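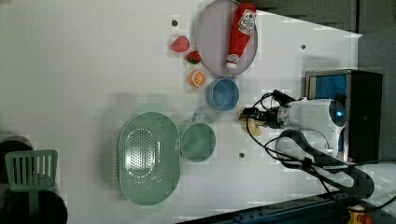
Software

Planning around the clutter

4 min read

I've spent most of this month on the planner and very little on anything that moves. The work has been on the tabletop set: cups, a plate, toy fruit, a ketchup bottle, a colander. One arm comes in from the side and the gripper has to get down to whatever we've told it to pick up without running into its neighbours.

The old version of Grita, our planning layer, treated every object as a box. It was quick to write and it held up fine while the table was sparse. With a large plate and a long oval colander out at the same time it gets silly. The box around a bottle lying on a diagonal covers a lot of empty plate, and the planner won't go near any of it. I pulled 1193 logged plans from the old version and sorted them by outcome. 439 came back as "no path". I replayed a handful in the viewer and most had a clear way in that I could have traced with a finger.

So the boxes are gone. Each object now gets a rough hull from the depth points, padded by 16 millimetres, and the planner checks the gripper against that. Asmaa Bouzid wrote the hull code and I did the part that caches it between cycles. Building a hull is cheap. Rebuilding all of them every time the perception node publishes is not, and that was eating the whole budget. Now we only rebuild when an object's pose has shifted past a threshold.

A few things that still give me trouble:

Open cups. Seen from above, a cup is a rim and a dark hole, and the depth inside is noisy. The hull closes over the top, which is safe but means we can't plan a drop into the cup without a special case. I have the special case. I don't like it.

The colander. It's glossy, and the bright reflections leave gaps in the depth on the base. The drainage holes don't help. Ekik, the segmentation model, finds the outline well enough, so for now I fill the inside from the mask and take the height off the rim.

Cables. The ones looping around the gripper aren't in the robot model at all. I've added a fat cylinder around the wrist to stand in for them. It costs us some approaches near tall objects and I can live with that.

Half-hidden targets. Once the fingers are over an object, the overhead view loses a good part of it. The tracker used to take the leftover visible piece as the new shape and move the grasp centre toward it. I now freeze the estimate when the gripper mask overlaps the target, and the last stretch of the approach runs on the frozen pose.

Planning timeout is set to 900 milliseconds. It was longer, but the extra time hardly ever turned a failure into a path, and waiting on it made debugging miserable.

Next is moving the config out of the launch files, where it has been piling up since December. After that I'll rerun the same set of logs and post the numbers.

2 comments | 5 shares

Get new posts by email. Unsubscribe at any time.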